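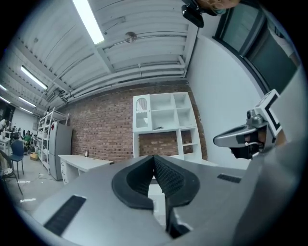 Two grippers, one with a square marker mounted on top

BENSKA WATER USERS' MEETING
Minutes of the meeting held in the upstairs room at the Campbell slipway building, 30 May 2019

Present: Dwight Friesen (in the chair), the sailing club secretary, the angling club bailiff and one other angling member, the captain of Bandiria Rowing Club, the manager of Zirkimow Boatyard, the reservoir ranger, the minute secretary. Ten members of the public attended for all or part of the meeting.

Apologies: the open water swimming group, the parish clerk.

Minutes of the last meeting
The April minutes were agreed with one correction. Under "Car park", the words "the lower gate will be locked at dusk" should read "the lower gate will be closed at dusk". The ranger said it has never had a lock on it while she has been here. The minutes were signed.

Matters arising
The broken lifebuoy post by the dam steps has been replaced. The new post is a little shorter than the old one and the ranger has asked for the sign to be moved up so that it can be read from the path.

The letter to the water company about the smell near the inlet was sent. A reply was received saying that the matter had been passed to another department. The chair will write again if nothing further comes before the next meeting.

The angling club had been asked to find out who owns the green punt chained to the alder at the north end. The bailiff has asked all his members and it belongs to none of them. The sailing club said the same. Agreed that the ranger will tie a notice to it, and that if no owner comes forward Zirkimow Boatyard will move it to the yard and store it behind the paint shed. The boatyard manager asked for it to be minuted that he would not be responsible for its condition, which he described as poor already.

Water level
The ranger reported that the level is lower than is usual for the time of year but still above the second mark on the gauge board. The shingle bank off the rowing club landing stage is showing at its western end. Rowers have been told to keep outside the yellow buoy. The captain of Bandiria said that two boats had touched bottom on the same morning, with damage to one fin. The club will pay for this.

A member of the public asked whether the bank could be dredged. The ranger said that it had been looked at before and that the water company would not allow machinery on that side while the drinking water intake was in use. He asked whether it could be done by hand. The chair said it would be a great deal of shovelling and moved on.

Campbell slipway
The resurfacing was discussed at length. Zirkimow Boatyard has looked at the slip and found that the concrete is sound down to the low water line. Below that there is a hollow on the left-hand side large enough to catch a trailer wheel. The boatyard manager recommended filling the hollow now and leaving the rest until the autumn, when the level is expected to be lower.

The sailing club asked whether the whole job could be done at once. It was pointed out that this would close the slip for the regatta. The rowing club does not use the slip and had no view. The angling club would like the work done outside the trout season if possible but accepted that it may not be.

Agreed: the hollow to be filled as soon as the boatyard has a free morning. A price for the full resurfacing to be brought to the next meeting. Until the hollow is filled, trailers should be launched from the right-hand side only, and the ranger will put out a cone.

The cost of filling will be £422, shared between the sailing club and the boatyard as before. The sailing club secretary asked for the invoice to be addressed to the club and not to him at home.

Zoning and shared use
The swimming group had sent a note asking for the roped area to be made longer on the dam side. The note was read out. The group says that on warm evenings the present area is too crowded for those who want to swim lengths.

The angling bailiff said that the bank on that side has several of the most used pegs and that his members would object strongly. The sailing club thought the rope could go out further from the shore without taking up more bank. The ranger was concerned about depth and about the cold layer beyond the shelf. She would prefer to see any change tried for a short period first.

There was some discussion of whether swimmers should wear bright caps. Most already do. The rowing captain said that his crews face backwards and that a bright cap only helps if the cox is looking. He asked that early morning swimmers keep inside the rope, whatever its length.

Agreed that the chair and the ranger will meet the swimming group on the bank and walk the area together. No change to the rope until that has been done.

Regatta
The sailing club presented its plan. There will be 24 dinghies if all the entries turn up, including visitors. The start line will be laid from the slipway jetty to the orange buoy, and the course will use the middle and south parts of the water only. Anglers may fish the north bank throughout. The bailiff asked that the safety boats keep their speed down when passing the reeds, where the grebes are nesting. The club will include this in the crew briefing.

Parking for the regatta will be in the lower field with the farmer's permission. If the ground is soft, cars will have to go along the lane on one side only, and the sailing club will put out signs. The ranger reminded the club that last time the signs were left in the hedge afterwards.

Bandiria Rowing Club will finish its outings early on the day and has offered the use of its landing stage for spectators in wheelchairs, as the path to it is level. The sailing club accepted with thanks. The rowing club kitchen will be open for tea. Cakes to be left at the side door, with the owner's name on the tin.

Weed and algae
Blanket weed is building up in the boatyard bay. The boatyard has been raking it out and leaving it on the bank to drain, as advised, so that anything living in it can get back to the water. One of the public said the heap was unsightly and could be smelt from the bench. The boatyard manager said it would be taken away once it had drained.

No blue-green algae has been found so far. The ranger tests at the slipway and at the dam. If there is a bloom, red notices will go up at both gates and each club will be telephoned. The chair asked clubs to check that the ranger has the right numbers. The number held for the angling club is the bailiff's old one and he gave the new one after the meeting.

Dogs
Three complaints have been received about dogs chasing ducks near the picnic tables. The ranger has spoken to one owner. A resident of the lane said that most dog walkers are perfectly careful and that it would be unfair to ban dogs from the bank. No ban was proposed. Agreed that the faded sign by the stile will be repainted, and that the words "under close control" will be used in place of "on leads at all times", which has never been the rule on that stretch.

Keys
The sailing club holds more keys to the top barrier than it has names for. The secretary will ask for them to be returned and will bring a list. The rowing club has lost one key and would like another. The chair asked for this to wait until the list is available.

Any other business
The bailiff reported an otter at the inlet, seen by several members. It has taken fish from a keepnet. He was not complaining.

A member of the public asked who empties the bin by the bus stop. It belongs to the parish and the question will be sent to the clerk.

The boatyard will have its crane out of use for its inspection. Anyone wanting a boat lifted should telephone before coming down.

The heater in the upstairs room trips the lights when the kettle is on. Until it has been looked at, one or the other.

Actions
Chair: second letter to the water company if needed; meet the swimming group.
Ranger: notice on the green punt; cone at the slip; lifebuoy sign; repaint the dog sign.
Zirkimow Boatyard: fill the hollow; price for the full resurfacing; clear the weed heap.
Sailing club: key list; safety boat briefing; collect all signs after the regatta.
Minute secretary: bin question to the parish clerk.

Next meeting
To be held in the rowing club kitchen, as the upstairs room is booked. The date will be sent round once the regatta is over.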